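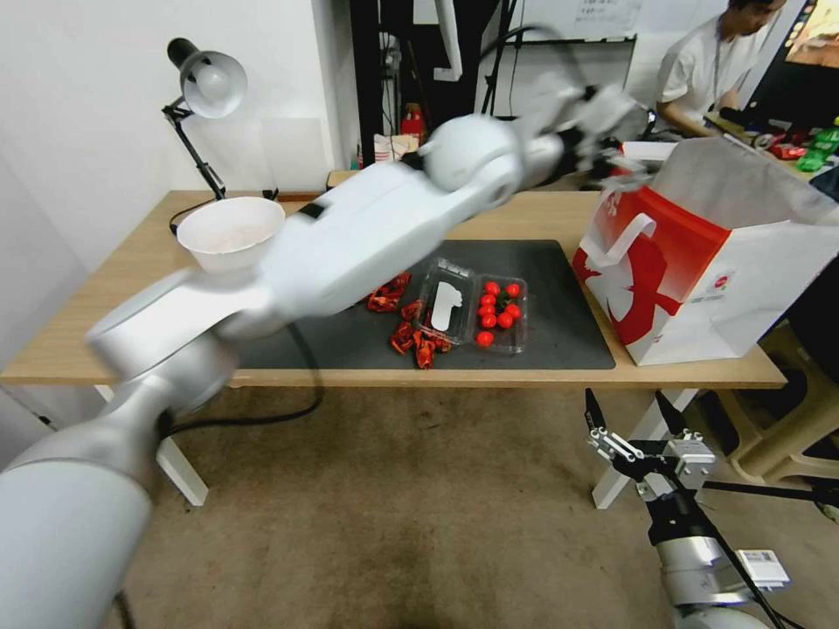 I have eaten lunch at my desk for most of my working life, and I'm only now getting good at what comes after the lunch, the long flat stretch when you want something and you don't know what. For years my answer was candy. I'm still very fond of candy! But last August I started buying small tomatoes as well, the round red ones in a clear clamshell, and setting them on the mat with the lid flipped open, right next to the pile in the crinkly red wrappers. I figured I'd ignore them. I ate the lot before I touched a single candy, mostly (I think) because they were already open and the candy had to be unwrapped.

So now I shop for the desk the way other people shop for the fridge. There's a produce stand in Vurncombe on my way in, and I stop there 2 times a week with a big paper bag, which is silly for one box of tomatoes, but then I see the radishes and the snap peas and off we go. The woman at the register has stopped asking if I'm having company.

A few things I've picked up. Tomatoes do not want to be cold, so leave them out and eat them within a couple of days. Leave the little green stems on until you're ready, they smell wonderful and they give you something to fiddle with on a call. A paper bowl is fine for the stems and wrappers, though I did once spend a whole evening comparing proper snack dishes online (I'm not proud of it) and nearly bought one called the Zeter, which was lovely and cost more than my lamp.

Salt helps. I keep a pinch in a twist of paper in the drawer, and on a bad afternoon I'll halve the tomatoes with a butter knife and go all out. The candy is still there, and most days I have one or two around four o'clock, with tea.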